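Property Crime and the Investigation Process
Handout 4: Burglary of commercial premises

Read before the seminar in September. Bring the case summary (section 5) with you, as we will work from it in groups.

1. What counts as commercial burglary

For this course, commercial burglary means entering a business building without permission in order to steal. It covers shops, warehouses, offices, workshops and storage units. It does not cover shoplifting, where the person enters during opening hours like any other customer, and it does not cover theft by staff, which we take up in Handout 6.

The wording of the offense differs from one jurisdiction to another. Some require that a door or window be forced. Others require only that the person had no right to be inside and meant to steal. When you write an answer, say which rule you are applying. Marks were lost last year by students who mixed the two.

Robbery is a separate offense. It needs force or the threat of force against a person. A break-in at an empty warehouse at 3 a.m. is burglary however much damage is done to the building. If the same group meets a night guard and threatens him, they may have committed both.

2. How targets are chosen

Interviews with convicted burglars tend to bring up the same few points. Offenders look at what is inside, how fast they can get in and out, and who might see them. Alarms matter less than students expect. Many offenders assume an alarm will go off and plan for the time it takes someone to respond.

Terms you should know:

Soft entry. Getting in by an unlocked door, a copied key or a known code. Leaves little physical evidence.

Hard entry. Getting in by force, with tools or a vehicle. Leaves a lot of evidence but takes less time.

Scouting visit. A visit before the offense, often as a customer, a delivery driver or someone asking for work.

Repeat victimization. A second burglary at the same address. The risk is highest in the weeks after the first one. The layout is known by then, and the stolen stock has often been replaced with new.

Inside information. Details from a current or former employee. Do not assume it in every case where the offenders went straight to the right room. A scouting visit can explain the same thing.

3. The first hour at the scene

The officer who arrives first has a short list of jobs, and the order matters. Check that no offender is still inside. Check for injured people. Close off the entry and exit points, including any part of the parking lot where a vehicle may have stood. Start a log of everyone who goes in or out. Only then begin talking to the owner about what is missing.

Owners nearly always want to start cleaning up. This is understandable, particularly where the front of the building is open to the weather, but it destroys evidence. A temporary cover can go over a broken door without anything on the floor being moved.

The scene log should show name, role, time in, time out and the reason for entry. If the owner walks through the building before the police arrive, that goes in the log too, with the route taken.

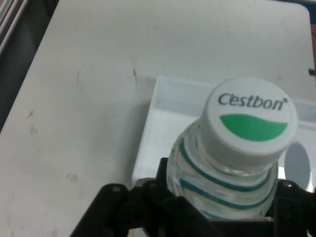 Physical evidence in these cases falls into groups. Impression evidence includes tool marks, tire marks and footwear marks. Trace evidence includes glass, paint and fibers. Biological evidence includes blood from broken glass and saliva on anything eaten, smoked or drunk from. Fingerprints are treated separately, mostly because the people who examine them are trained separately.

Glass deserves a note of its own. When a pane breaks, small fragments travel back toward the person who broke it, and some lodge in clothing. Most are lost quickly with normal movement. A jacket seized the same night may be useful, while one seized a week later usually tells you little. A match in refractive index shows that the fragments could have come from that pane. It does not show that they did.

4. Video evidence

Most commercial premises now have some kind of camera system. Three problems come up again and again.

The clock is wrong. Before anything is copied, the officer should write down the time shown on the recorder and the true time, side by side. A recorder that is 10 minutes fast can appear to give a suspect an alibi.

The footage is overwritten. Many small systems keep recordings for 30 days or less, and the scouting visit may have taken place before that. Ask for the full period held, not just the night of the offense.

The copy is poor. A phone held up to the monitor is no substitute for an export from the recorder. Take the export in the system's own format, and take the player software with it if it is needed.

Neighboring businesses should be asked for footage as well. The best view of a vehicle is often from a gas station or a loading dock two streets away.

When police release footage to the public, they have to balance the chance of an identification against the risk to a later trial. A witness who has seen the clip on the news may be describing the clip. If an identification procedure is likely, record what each witness saw first, and when.

5. Case summary for group work: the Vada warehouse, Lultcombe

The facts below are all you may rely on. Do not add to them.

Vada stores and ships bicycle parts from a single-story warehouse on the edge of Lultcombe. The building has a staff door at the side and a roller door at the back. At 2:40 a.m. the alarm company received a signal from the roller door sensor. The keyholder, Thabiso Mkhize, arrived at 3:05 a.m. and found the roller door bent inward. He walked through the building to the office, switched off the alarm, and called the police from his desk.

The stock system listed 1000 wheel sets before the break-in. A hand count the next afternoon found 473 on the shelves. Vada reported the difference as stolen. The last full hand count before that had been done in the spring.

Footage from the yard of Le Roux, a tile supplier next door, shows a light-colored van passing the gate at 2:31 a.m. and again at 2:52 a.m. The plate cannot be read. The recorder clock was not checked when the footage was copied.

Eleven days later, an officer in Makbridge stopped a white van with 10 wheel sets in the back. The serial numbers matched Vada's stock list. The driver said he had bought them for cash at a market. There was fresh damage to the rear bumper. No paint sample was taken from the roller door before it was replaced.

6. Questions for the seminar

Work out a timeline using only the times given. Mark each one as firm or uncertain and say why.

How many wheel sets can the prosecution prove were stolen in the burglary? Look carefully at where the starting figure comes from.

The driver had stolen goods in his possession. What would be needed to move from handling stolen goods to burglary? How much does the gap of 11 days matter?

List the steps that were missed at the scene. For each one, say whether it could still be put right at a later date.

7. A note on recovery

Recovered property does not simply go back to the owner. It has to be identified, photographed and logged, and it may be held until the end of any trial. For a small business this can be a hardship. In many places the police can return goods early if good photographs are taken and the defense has had a chance to inspect them. If an insurer has already paid the claim, the goods may belong to the insurer, and the police need to know that before they hand anything over.

Goods recovered from water or from the ground should be packed as found and not cleaned. Wet items go in paper once they have been air-dried in a secure room. Plastic traps moisture and encourages mold.

8. Reading

Course reader, chapters 7 and 8. Chapter 9 is optional but helps with the question on possession.

The written exercise is a scene report on the Vada case, two pages at most. Hand it in to Kha Ninh at the department office by 4 p.m. on the day before your seminar. Reports sent by email will not be marked.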